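Feb 2, 2018. Open day, Clonton visitors in from the morning

Set up the cutlery sort on the dark table before the doors opened, with Rok Mujić on the console. Gold forks and spoons, clear bins behind. 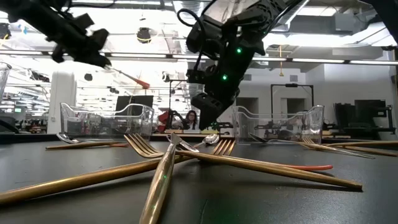
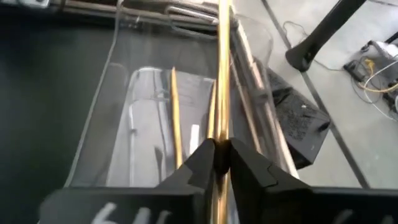
Notebook 7, p. 70

What a good crowd! Kiprono Rashidi brought a party of five over from Vimstead and they stayed right through lunch, asking better questions than we usually ask ourselves (why pinch there, why so slowly, what does it do with a spoon lying on a fork?). I loved the last one and want to try it properly.

Shiny handles are still the hard part. Rok thinks the Gruso lights would help, I'd sooner move the table first.

To do: send Kiprono the log from run 1093, ask Vlachou about spare fingertips.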